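Home | News | Programs | Writers' Room | Visit | Contact

The Picture Book Comes Last: A Conversation with Jonalyn Ignacio

The Bowen Center for Children's Literature welcomed Jonalyn Ignacio as its writer in residence in July. Her residency closed on Monday with a public reading in the main hall, attended by 133 guests. Before the reading, Ms. Ignacio met with Poppy Rowbotham of the Center's programs office to discuss revision, reading aloud, and her new picture book, "Brunis Goes Without."

Ms. Ignacio came to writing from school administration in Woltow, where she managed bus schedules for the district. She wrote her first manuscript during the hour between the last morning bus and the first telephone calls from parents. It was a chapter book of 45 pages about a lighthouse, and it was declined by every publisher to which she sent it.

"I am grateful to them," she said. "The lighthouse did nothing for 45 pages. I had written a very long description of weather."

The new book follows Brunis, a badger who resolves to give up one thing each day until he owns only his name. The first draft ran to 2831 words. The published text is less than a fifth of that length, and Ms. Ignacio said the cutting took considerably longer than the writing.

"I took out the aunt first, and that hurt," she said. "Then I took out every sentence that told the reader how Brunis felt. The illustrator does that with his ears. If I write that he is sad and she paints his ears down, one of us has wasted the page."

Asked how she decides what stays, Ms. Ignacio described a practice she has followed for years. She types the text onto plain sheets, folds them into a booklet, and reads the booklet aloud while standing. Wherever she loses her breath, she marks the line. Wherever she wants to turn the page before the words are finished, she marks the line twice.
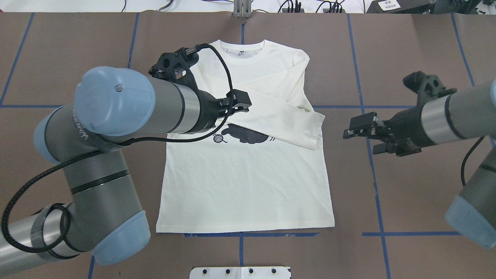
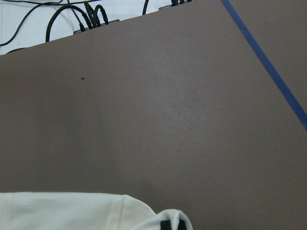
"A page turn is a piece of punctuation," she said. "It is stronger than a period. I used to put the surprise at the bottom of the right-hand page, where the child could see it coming. Now I put the question there and make them wait."

Ms. Ignacio does not read early drafts to children. She reads them to adults who read to children at the end of a working day, and she asks them only where they were tempted to skip.

"A tired parent is a very good editor," she said. "They will drop a whole paragraph and never mention it. I want to know which paragraph."

Ms. Rowbotham asked about rhyme, a subject raised often in the Center's evening workshops. Ms. Ignacio said she had written "Brunis Goes Without" in rhyming couplets for almost a year before giving them up.

"The rhymes were making decisions for me," she said. "He gave up his chair because I needed something to go with bear, and there was no other reason for a bear to be in that forest. Once I let the rhyme go, the bear left too. I still hear the beat of it in places, and I have left it where it helps the person reading."

She was more cautious on the matter of lessons. Several readers of the manuscript wished for a closing page in which Brunis explains what he has learned. Ms. Ignacio tried three versions and kept none of them. The book now ends with Brunis asking a neighbor for his kettle back.

"People may call that abrupt," she said. "I think a five-year-old understands it perfectly well. He wants tea."

During her residency, Ms. Ignacio taught a weekly workshop for new writers and held private manuscript meetings in the afternoons. She spoke warmly of the participants, though she noted that many arrived with a finished text and a full set of instructions for the artist.

"I ask them to remove the instructions and see whether the story still stands," she said. "Quite often it does. When it falls over, we have found our work for the afternoon."

Her next project is a chapter book set on the Conavano ferry — her first long manuscript since the lighthouse. She has completed a draft and placed it in a drawer, where it will remain until she has forgotten the good sentences.

"I am too fond of them at present," she said.

"Brunis Goes Without" is available to borrow from the Center's reading room. Registration for the fall workshops is open at the front desk.

Comments (3)

Marguerite T.
I was at the reading and my grandson has asked for the kettle page every night. Please have her back.

dockside_reader
Would love to know how she handles page turns in a chapter book. Same idea, or does it go out the window?

Lena P.
Cut the aunt from mine last night. It is better. I am still upset.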